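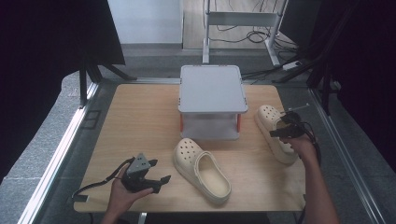

Helpers wanted for our open day in August

Do you like showing people how things work? We're looking for people to help us run the hands-on part of our open day at Metoma, and a few more to take part in the practice runs in the weeks before. You don't need to know anything about robots. Most of us didn't when we started, and the best guide we had last year was a retired piano teacher.

What the day is

Once a year we open the workshop from 10 a.m. to 5 p.m. and let anybody in. Last August we had 497 visitors, which was a lot more than our coat hooks and our one coffee machine were ready for. This year we're planning for 500 and we've borrowed a second coffee machine. Families come, neighbors come, two school groups are already signed up, and there are always a few people who work with machines themselves and want to ask very detailed questions about joints and cables (please send those to Andri, he loves it).

Our work is teaching robots to handle everyday things with two hands. Shoes, cups, towels, boxes with lids. A person does the task first, holding a gripper in each hand, and the robot learns from the recordings. It sounds simple until you try to set a clog down straight with two fingers on each side! Visitors get to try it for themselves at the tables, and this is where we need you.

The jobs

Table guides. You stay at one table with one task, hand the grippers over, explain how to open and close them, and cheer people on. You also put the objects back to their starting places between turns. A turn takes three or four minutes. There's a short script, but you can throw it away once you've found your own words. We do ask you to watch the cables, especially with small kids, who like to walk around the table while they're still holding on.

Demo hosts. You stand with the crowd at the Gokar demonstration – Gokar is our two-armed robot – and say what's going on while one of our engineers runs it. The demonstration is on the hour, every hour, and takes 15 minutes. Sometimes it drops things. You'll need to be comfortable talking to a group, and fine with saying "I don't know, let's ask." Two hosts share the day and swap at lunch.

Door and floor. Greeting people, giving out stickers, pointing the way to the restrooms, keeping the line moving at the shoe table, which was the longest line by far last year.

Practice participants. If you can't make the open day, this one may suit you. We want people who have never held a gripper to come in for an hour and try the table tasks while our guides practice on you. Tell us what was confusing. Afterward you'll get a tour and lunch. We have 58 practice slots in all, spread over three weeks, mornings and late afternoons.

Who can apply

Anyone 16 or older. If you're under 18 we need a signed form from a parent or guardian. Table guides stand for most of their shift, though we have high stools if you'd like one, so just tell us. The grippers aren't heavy, but your wrists will notice after a while. Our building has step-free access from the parking lot on the Kaufmann side, and the front entrance has four steps.

Speaking a second language is a big plus. Last year we could have used Spanish and Portuguese all day long.

Training and hours

Guides and hosts come to one training evening, 6 p.m. to 8:30 p.m., with pizza. You'll do all the table tasks yourself first, then take turns being the guide and being the visitor. People get very competitive about the clogs.

On the open day, shifts are 9:30 a.m. to 1:30 p.m. or 1 p.m. to 5:30 p.m. You can do both if you want to, with a proper break between them.

What you get

Training and shifts are paid at our regular event rate, which we'll send you along with the shift plan. Practice participants get a Jarivell gift card for the hour. Everybody gets lunch, a shirt, and an evening get-together after closing, when the tables stay switched on and you can finally have as many turns as you like. One of last year's guides now works here part-time, by the way. We can't promise that to anyone, but we do keep in touch with people who enjoyed themselves.

How to apply

Write a few lines to Andri Steiner, who is putting the team together, using the contact form on this site. Pick "Open day" as the subject. Tell us which job you'd like, which shift, what languages you speak, and whether you've ever taught or shown something to somebody – a card game counts. No résumé needed. If you'd like to come with a friend, put both names in one message and we'll try to place you at the same table.

You can also leave a message at extension 2715. Andri picks up in the afternoon, usually after 2 p.m.

We answer everyone, normally within a week. Practice slots are given out in the order the messages arrive.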